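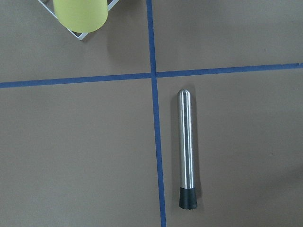 Blue tape on a brown surface, marked off in four sections.

Special Education Transport Consultation: Frequently Asked Questions

By So-ying Lai, Office of Councilmember Isauro Galindo
2nd June
16 shares | 7 comments

What is being consulted on?

The draft Student Transport Policy for the Garkow district. It sets out who qualifies for a place on a school vehicle, how routes are approved, and how families can challenge a decision. The draft replaces the current policy and its two addenda. School placement, classroom support and individual education programs are handled under separate rules and are outside the scope of this consultation.

Who can respond?

Any resident of the district, and any parent or guardian of a student enrolled in a district school, including those who live outside the boundary. Students may respond on their own behalf. Drivers, aides and school staff may respond as individuals or through a representative group.

What would change for students who already have transport?

Existing arrangements stay in place until the student's next annual review. At that review the new criteria would apply. A student who no longer meets the criteria would keep the current arrangement for eight school weeks after the written decision, or until any appeal is decided, whichever is later.

How would eligibility be decided?

Under the current policy, eligibility depends mainly on walking distance. The draft adds a needs assessment covering mobility, medical needs, communication, and the student's ability to travel safely with or without an adult. Distance would still be considered, but a student could qualify on the assessment alone. The assessment form is in Appendix B of the draft.

Does the draft set a maximum journey length?

It sets a target, with no fixed limit. Routes that miss the target must be reported to the Transport Office each term along with the cause. Councilmember Galindo has asked for a fixed limit to be written into the policy and raised this with the district's transport director, Iraís Trujillo, at their meeting in May. The director agreed to publish route data with the final report so that the cost of a limit can be worked out.

Which routes are affected first?

The Skevby and Lozano routes are due for renewal this year and would be the first run under the new terms. All other routes would move over as their contracts expire.

Will aides still ride on the vehicles?

Yes, where the assessment calls for one. The draft also requires aides to complete seizure response and safe boarding training before their first shift. At present this training can be completed at any point in the first term. The boarding section applies to wheelchair users and to students who use a harness.

Can a family choose a mileage payment instead?

Yes. The payment is optional and a family may return to a vehicle place by giving four weeks' notice. A school may not require a family to take the payment. The rate is reviewed each year and is not part of this consultation.

How do appeals work?

There are two stages. The first is a review by a Transport Office manager who had no part in the original decision. The second is a hearing before a three-person panel. Families may bring an advocate to either stage – the draft states this outright, where the current policy is silent. Written reasons must follow within seven working days of the hearing.

How do I respond?

Use the online form, or pick up a paper copy at any branch library or at the Dakix Street office. The form has 16 questions and none of them is mandatory. Large print and translated copies can be requested from Uriel Cuautle at the Dakix Street office. Responses by letter are accepted and do not need to follow the order of the form.

Will my response be published?

A summary will be published with names and addresses removed. Responses from organizations may be quoted by name. Do not include a student's medical records – the office cannot store them and will return them.

What happens after the consultation closes?

Staff will prepare a report and a revised draft for the education board. The board may adopt the draft, amend it, or send it back. Gumaro Arellano, clerk to the board, will post the agenda and the public comment sign-up sheet before the meeting.

Contact: Office of Councilmember Isauro Galindo, Dakix Street | Copyright Office of Councilmember Isauro Galindo | Back to top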